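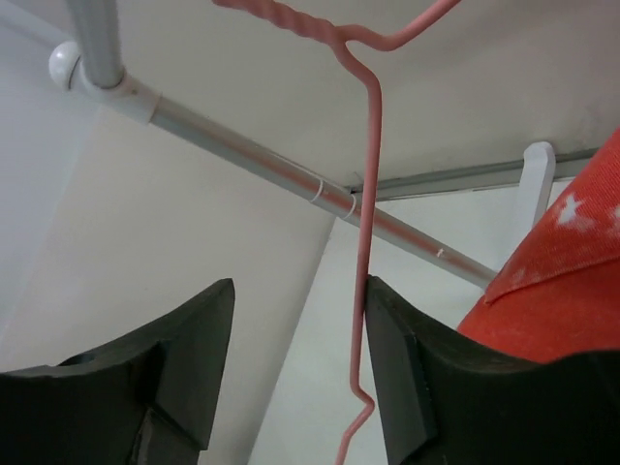 Pink wire clothes hanger, hook and twisted neck.

Garment Care Technician (Wet Cleaning and Finishing)
Plodton Textile Services, Tello Road site
Reference 2936

Plodton cleans, presses and repairs garments for hotels, theatres and private customers. The Tello Road site handles uniforms and stage costume. We are recruiting one full-time technician for the wet cleaning and finishing section, reporting to the section lead, Corina Furtună.

Duties

Sort incoming garments by fibre, dye stability and care label. Record existing damage on the intake sheet before any treatment.

Carry out spot tests and pre-treatment of stains using water-based agents. Solvent work is done in a separate section and is not part of this post.

Load and run the wet cleaning machines to the set programmes. Check dosing levels at the start of each shift and enter them in the log.

Finish garments on the steam table, form finisher and hand iron. Pleats, linings and padded shoulders are finished by hand.

Hang, tag and bag finished items for dispatch. Knitwear is folded flat and is not hung at any stage.

Carry out minor repairs: buttons, hooks and eyes, dropped hems. Larger repairs are passed to the workroom under Apolline Lecomte.

Requirements

At least one year of paid work in a laundry, dry cleaner, costume department or similar. Working knowledge of natural and man-made fibres and the international care symbols. Able to stand for most of the shift and to lift up to 15 kg. Basic hand sewing. Good colour vision is needed for dye matching and will be tested at interview.

Experience with Kaken finishing tables or the Stovaveo tagging system is useful. Training on both is provided.

Terms

The post is permanent, subject to a probation period of 5 months. Hours are 37.5 per week on a rota, with shifts starting at 6.30 am or 1 pm. Weekend work is paid at the higher rate given in the staff handbook. Workwear and safety footwear are supplied. There is no parking on site; the 69 bus stops at the gate.

How to apply

Send a CV and a covering letter of no more than one page, quoting the reference above, to Dayana Escobar in the staff office. State your notice period and any dates in January when you cannot attend. Shortlisted applicants will be asked to complete a practical test lasting two hours, consisting of stain identification, pressing one lined jacket and replacing a trouser hook. Travel costs for the test are refunded on production of tickets.

Questions about the work itself may be put to Corina Furtună on extension 1083 between 2 pm and 4 pm.

Contact | Vacancies | © Plodton Textile Services | Back to top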